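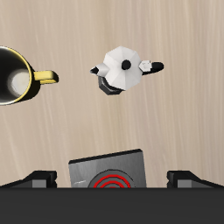 Simulated kitchen task: moka pot, mug and hot plate, seen from over the gripper

Can a robot arm make my morning coffee yet?

Asked in Home Automation, April

I have lost most of the grip in my right hand and the job I miss doing for myself is the stovetop coffee. I can manage a kettle with a tipper but a moka pot is beyond me: unscrewing it, filling it, screwing it tight again, then lifting it off hot. My son sent me the picture at the top, which comes from the sort of simulation people use to teach arms. It set me thinking.

I have a sturdy table by a socket and I could leave a small electric hot plate on it all the time. Is there an arm I could buy that would put the pot on the plate, wait, and pour it into a mug? I don't mind if it is slow. I don't mind filling the pot the night before with help. I have seen the Istex and the Hodis mentioned but their pages are all about factories. Budget is flexible but not silly.

Three answers

Answer 1 (accepted)

Partly, and not in a way I would want you to depend on.

I look after two Istex arms in a packing shop, and one of them spent last winter on a bench at my house trying to do more or less what you describe. Putting the pot on the plate is the easy bit. If the pot starts in the same place each time and the plate is screwed down, you can teach the move by hand in an afternoon and it will repeat it all day. Mine did 50 lifts in a row with an empty pot and dropped none.

The trouble starts when things move. A mug a few centimetres from where it was taught is enough to spoil the pour. You can add a camera and software that looks for the mug, and that helps, but shiny metal and dark insides give it problems. In a simulator you can run the same task thousands of times overnight and get good numbers. When I moved a trained program from the simulator to the real bench, it managed 32 out of 40 placements. That sounds all right until you remember the other eight would have been a pot of boiling coffee going somewhere it shouldn't.

Pouring is worse. The weight of the pot changes as it empties, the lid flaps, and the last part of the pour dribbles. I never got one I'd have stood next to.

Also think about the gripper. A plain two-finger one has to take hold of a thin handle off to one side of a heavy pot, so the pot wants to swing. I printed a cradle that fitted the handle and that made more difference than any software.

If you want to try it as a project with someone there to watch, go ahead, using cold water. For coffee every morning I would look at something else. An electric moka pot with its own base that switches itself off would do away with the hot plate. Pair it with a tipping cradle and you may not need the arm.

Answer 2

Just get a pod machine. One button. My mum has one and her hands are bad too.

Comment from the asker: Thank you, I have one. I don't like the coffee.

Answer 3

Agree with most of the first answer but I think it is a bit gloomy. The Peixoto arm is sold for light work around people and stops if it touches you. A friend's café used one to move cups from the machine to the counter and it was fine. It did need the cups set out in a jig. I don't know about pouring.

Price was the thing. The arm was one cost, then the gripper was extra and so was the camera, and the stand was another 400 pounds on top. Ask for the full price in writing. There is a secondhand place called Prinitz that lists old factory arms, but most of those need a cage round them and are no good for a kitchen.

Whatever you buy, put the hot plate on a separate timer plug. Don't let the robot be the only thing that turns the heat off.

Comment from the asker: The timer plug is a good point whichever way I go. I am going to try the electric pot with a tipper first and see how I get on. Would still like to hear from anyone who has got an arm to pour.

Comment from Answer 1: Check the tipper takes the base width before you order. Moka pots are narrower than kettles and mine slid about until I packed it with a strip of rubber.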